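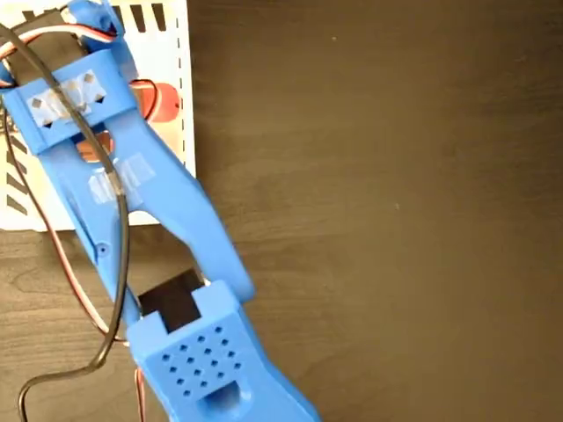 Priit Laur wrote to us after the previous notice to say that it did not make clear whether the packing posts were open to people who had never done such work before, and that the hours were hard to find among the rest. Both points are dealt with in the first section of this notice.

# Packing Assistants (two posts, part-time, fixed term)

Bollari invites applications for two Packing Assistants to join its finishing room. No previous experience of packing work is needed. The hours are 20 per week, worked between 8.30 and 13.30 over four mornings, and the posts run until the end of March. An extension may be offered to one or both post holders, depending on orders.

## The work

Bollari prepares printed cards, small boxes and folded inserts for museums, libraries and independent shops. Printing is done elsewhere. The finishing room receives the sheets already cut, and everything after that is done by hand at the tables: checking, sorting, folding, filling, closing and labelling.

The present order is the Jillar series, which consists of 74 cards to a set, with a short printed guide. The first delivery is 1,000 sets and the second is 200 sets with a different guide in a second language. The two must at no point be mixed on the same table.

## Main duties

- Check cards for marks, bent corners and poor trimming, and set aside any that fall short of the agreed sample.
- Put cards into set order and confirm the order against the list supplied with the job.
- Fold box blanks, fill them and close them without creasing the lid.
- Attach address labels and pack finished sets into outer cartons.
- Complete the job sheet at the end of each carton, including the number of spoiled items.
- Clear and wipe down the table at the end of the morning. Work in progress is stored on the shelves by the door, with its job sheet on top.

Post holders will also be asked to help with deliveries, when cartons are brought in from the yard by trolley. The heaviest carton in regular use weighs 12 kg.

## Who we are looking for

Applicants should be able to:

- handle printed card carefully for several hours at a time;
- follow a written list and notice when it has not been followed;
- write clearly enough for a job sheet to be read by the next person;
- work at a shared table and keep to the layout agreed for the job.

Experience in bookbinding, shop work, library work or catering would be useful but will not be given extra marks at the shortlisting stage. Applicants should have good close vision, with glasses if worn. Tables may be used seated or standing, and adjustable stools are provided. Please tell us in your application if you would need other arrangements.

## Terms

Pay is at the finishing room rate, which is set out in the information sheet sent to all applicants. Holiday is calculated in proportion to hours worked. Work clothing is supplied. Hand cream must not be used before handling cards, and cotton gloves are available for those who prefer them.

The first two mornings are paid training. New staff pack a practice job of plain stock before they are given printed sets, and are paired with Ona Liepiņa or Aušra Pētersons for the rest of the week.

## How to apply

Please send a letter of no more than one page, together with the names of two people who can comment on your work, paid or unpaid. A full CV may be enclosed but is not required. Letters written by hand are welcome.

Applications should be addressed to Maarja Baranauskienė, Finishing Room Manager, Bollari, and must arrive by 11/22/19. Applications received after that date will be kept for the next round and will not be considered for these posts.

Shortlisted applicants will be invited to visit for one hour. The visit includes a short conversation and a simple sorting exercise, carried out at one of the tables with ordinary stock. Travel costs within the city will be repaid on production of a ticket.

Those who applied in the previous round may apply again and need only send a short note confirming that their details have not changed.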